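**PRESS RELEASE - for immediate use**

# Cellwood onion growers open direct box scheme for December

Mallus, the growers' group based at Cellwood, is taking orders now for its first winter box scheme. Red and brown onions, straight from the store. No middleman, no minimum spend.

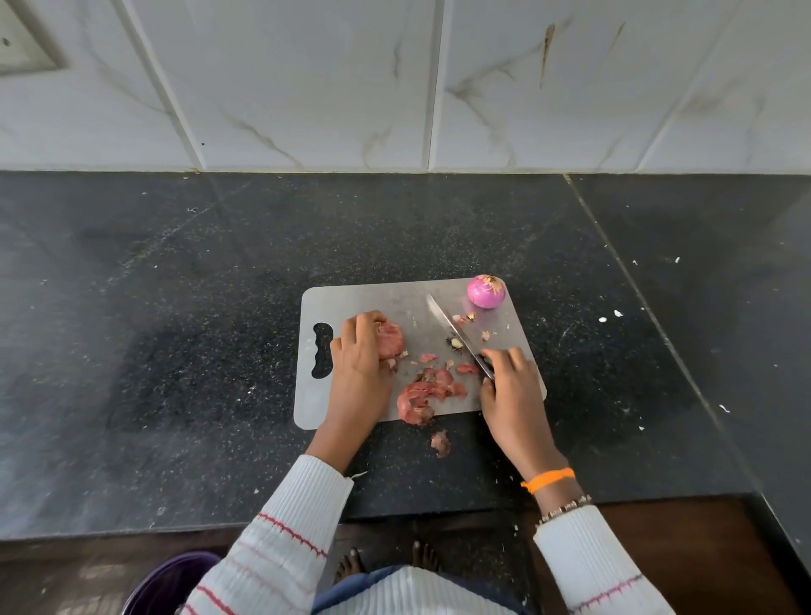 Boxes come in 2 sizes. The small one does a couple for a fortnight or so, the large one is meant for big households, pubs and anyone who makes chutney. Both can be all red, all brown or mixed. Garlic can be added to either while it lasts.

Orders so far: 874, taken in the trial period. Mallus has room for 1,156 in total before the store is spoken for, so anyone wanting a box for the holidays should get in early.

The onions are grown on the light land between Cellwood and Flastach. Lifted in late summer, dried under cover, then kept cool and dark. A dry spell in spring made for a smaller bulb than usual but the skins are good and they are keeping well. Red ones are on the sweet side this year. Good raw, good pickled, good cooked down slowly with a bit of vinegar.

Deliveries run to every village on the Flastach road plus the town itself. Further out, collect from the Okafor yard, round the back, follow the signs for the weighbridge. Collection from 8am. Please bring the order slip, paper or on your phone, either is fine. Boxes can be handed back at the same time and will be used agian.

Also new: 80 village halls, schools and lunch clubs will get a free sack each. The list is full for this winter but names are being taken for next year.

Storage, as we get asked alot: take them out of the box, keep somewhere airy, not the fridge, and well away from the potatoes. Use any soft ones first. Once cut, wrap and chill and use within a few days.

**How to order:** forms at the Okafor yard and at the Mallus farm shop, Cellwood. Pay on delivery or when collecting. Cash or card.

**Notes to editors**

- Mallus is a group of family farms growing onions, garlic and shallots. Shallots not included in the scheme this winter, short crop.
- Visits to the store can be arranged, mornings best. Sturdy shoes please.
- Press contact: Mallus office, Cellwood.

ENDS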